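Section 3 – Running the air fryer demo (open day set-up)

Zilholm visitor hall, station 2. Rev. Feb 3, 2022. Replaces the Salinas sheet, throw that one out.

Read sections 1 and 2 first. This part assumes the sim machine is on, Trivura is installed and the big screen is plugged in. If the screen says NO INPUT go back to section 1.

3.1 Before doors open

1. Start Trivura. Pick the kitchen scene, not the warehouse one. Warehouse is Remville's and they don't like it touched.
2. Load task 786. Wait for the green bar. Slow the first time each day, leave it alone.
3. Check the overhead view. Plate on the left panel of the counter, air fryer on the right panel, both arms in from the bottom.
4. Press Reset once. Once! Twice drops you back to the menu.

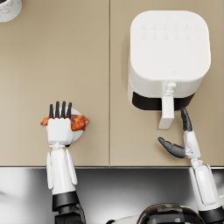 Fig. 3-1. Overhead view. Left hand at the plate with the chicken, right gripper open near the air fryer handle.

NOTE: visitors ask if the chicken is real. It's a simulation, all of it – counter, arms, chicken. Say so early, saves time.

5. Controls locked? Padlock in the bottom corner should be closed. If it's open, press L. Kids find the keyboard fast.
6. Sound off. The motor noise track is loud and it loops.

3.2 Showing the second view

Groups like to see it from more than one side. Do this after they've had a good look at the overhead.

1. Press V. Wait for the view to change, a second or two.
2. The view is tilted. Leave it tilted. Dragging the mouse to straighten it moves the camera for good and you'll need to reload.
3. Point out the two black fingers on the gripper and how near one of them is to the roast on the plate. Good moment to talk about contact, grip force etc. if the group is older.
4. Press V again to go back to overhead.

CAUTION: don't press V while the drawer is moving. Screen can freeze. If it does, hold Esc, count to five, then reload task 786 from 3.1.
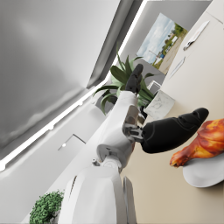
Zilholm Demo Desk

Things people ask at this view, short answers:

– Why is there a plant and a picture on the wall? Set dressing. Makes it look like a room somebody lives in.
– Is that the whole robot? No, only one arm shows from here. Overhead has both.
– Can I drive it? Not at this station. Station 3 has the hand controllers.

3.3 The drawer step

The part everyone waits for. Get the small ones to the front.

1. Overhead view on. Double check.
2. Press Space to play. Press Space again to pause, any time.
3. Pause with the drawer part way out. Takes practise, try it a few times before the first group.
4. Show where each hand is. Right hand is on the drawer handle. Left hand is up by the plate, open, nothing in it.
5. Ask the group what the left hand should do next. Let them argue a bit.
6. Space to carry on.

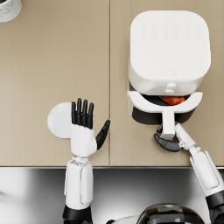

Fig. 3-3. Paused with the drawer part open, food in the basket. Right hand on the handle, left hand open beside the plate.

NOTE: missed the pause? Don't rewind, it stutters. Let it finish, Reset, play again.

NOTE: sometimes the grip slips in the sim and the drawer stays shut. Fine. Tell them that happens and run it again. School groups seem to like the failed ones better anyway.

CAUTION: two resets in a row without a full run fills up the log. After a lot of short runs go to File, Clear Log. If the log count reads 245 or more clear it right away, Trivura gets sluggish past that.

3.4 Between groups

1. Reset.
2. Wipe the rail and the screen edge.
3. Check teh padlock again.
4. Leave it on overhead, paused. A moving screen pulls people over from station 1 before you're ready for them.

3.5 Closing down

1. Pause, then File, Save Session. Name it with the group letter and nothing else.
2. Quit Trivura from the menu. Not the power button.
3. Screen off at the wall. Remote doesn't do it.
4. Sign the sheet at the front desk.

If something breaks that isn't covered here – write down what was on screen, leave the machine on, call the desk. The July open day has a longer schedule and its own sheet, see section 5.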